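Checking a hand-held gripper before a recording shift: house rules and how to follow them

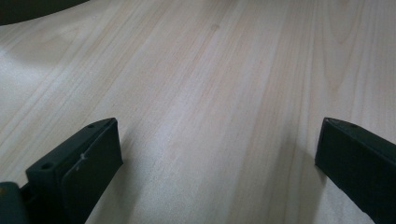 Fingers open over a bare stretch of table, nothing between them. Start every check from this position.

This page covers the pre-shift check for the hand-held grippers at Prellard. It takes a few minutes if you do it and most of an afternoon if you don't, the afternoon being spent deleting things. It replaces the laminated card, which had been amended in three colours of marker and contradicted itself on the subject of screws.

The rules apply to anyone who picks up a gripper to record demonstrations, including people who wrote the rules.

Before you start

You'll need the hex driver from the top drawer, a lint-free cloth, the plastic feeler gauge and the log. The log is a spreadsheet. It used to be a notebook, and we have all agreed not to talk about the notebook.

Power the gripper down. There is no motor in the fingers, so it won't bite you, but the recorder will happily capture ten minutes of you polishing it and file that under demonstrations. We once had 2,578 episodes in a batch and a fair number of them were housekeeping. The policy trained on that batch was very tidy and picked up nothing.

Step 1. Clear the surface

Take everything out of the working area, then look again. Phones, pen lids and coffee cups all count as objects, whatever you call them. Wipe the table with a dry cloth. Spray cleaner leaves a sheen on pale timber and the lights already give us enough glare.

Marks that are part of the table stay. Don't sand them, don't put tape over them, and don't put a sticker on them with a smiley face. Note any mark bigger than a fingertip in the log under "surface", so the next person doesn't spend their morning scrubbing at a knot.

Step 2. Look at the fingers

Open the gripper fully and view both fingers from the camera side. You're checking four things:

Tips. Square, with the chamfer intact. A chipped corner catches on fabric and will teach the robot that tea towels are hostile.

Pads. Flat along the whole inner face, no lifting at the edges. Slide a fingernail along the join. If it goes under, the pad gets replaced, and no, you can't glue it back. The Kotano pads are the only ones approved for this rig.

Screw holes. Free of fluff and old threadlocker. If there's meant to be a screw in a hole, it should be in the hole. Refer to the drawing for your finger set, as the two versions in the building differ and memory favours the wrong one.

Scuffs and specks. Wipe first. If a speck comes off, carry on. If it stays, write down which finger and roughly where along it. A bright fleck on a dark finger turns up in every episode you record that day, and whoever reviews the footage will want to know if it was there at the start.

Step 3. Check the closing action

Close the fingers slowly with the gauge between them. They should meet the gauge along the full length of both pads at the same moment. If one tip arrives early, back off the base screws on that side, reseat the finger and tighten to the figure on the drawing. Repeat until you're satisfied or until you've run out of vocabulary.

Open and close it 2 more times with nothing in it. Listen for grit. A Brelto slide makes a soft hiss when it's clean and a sound like a pepper grinder when it isn't.

Fingers are retired at 3,000 logged episodes. They may look fine. So did the last pair. The number is in the log next to the serial, and it isn't reset because somebody gave the finger a good wipe.

Step 4. Check the view

Turn the recorder on and look at the live picture. Both tips should be visible with the gripper open, at about the same height, with clear table between them. If one tip sits noticeably higher, the mount has slipped. Loosen, square up, tighten, look again.

Now look at the corners of the picture. People check the middle because that's where the action is, and the corners are where the stray equipment lives. If you can't name what is in a corner, go and find out before recording. "Some dark thing" has been entered in the log on more than one occasion and it has not helped anybody yet.

Last, look at the glare. A washed-out patch at the back of the table is tolerable. A washed-out patch where the object is going to sit means moving the light or the object. Leave the exposure locked at 55 on the slider. It does not need your artistic input.

Step 5. Record a blank

Hold the gripper open over the clear table for a slow count of five, then close it on nothing, then open it. Save the clip as the blank for your shift. The Simões review script compares later footage with it and flags drift in the finger positions. With no blank, the script flags everything, in red, and emails the whole list.

Step 6. Sign the log

Initials, gripper serial, time, anything you found. "OK" is acceptable if it was OK. "OK-ish" is a fault report and will be treated as one.

If something fails

Put the gripper in the orange tray with a note saying what's wrong. Don't put it back on the charger, where it will look exactly like a working one. Take the spare and start again from Step 1, table included.

Checks are repeated after any drop, any finger change and lunch. Lunch was added in June, following an incident with a sausage roll.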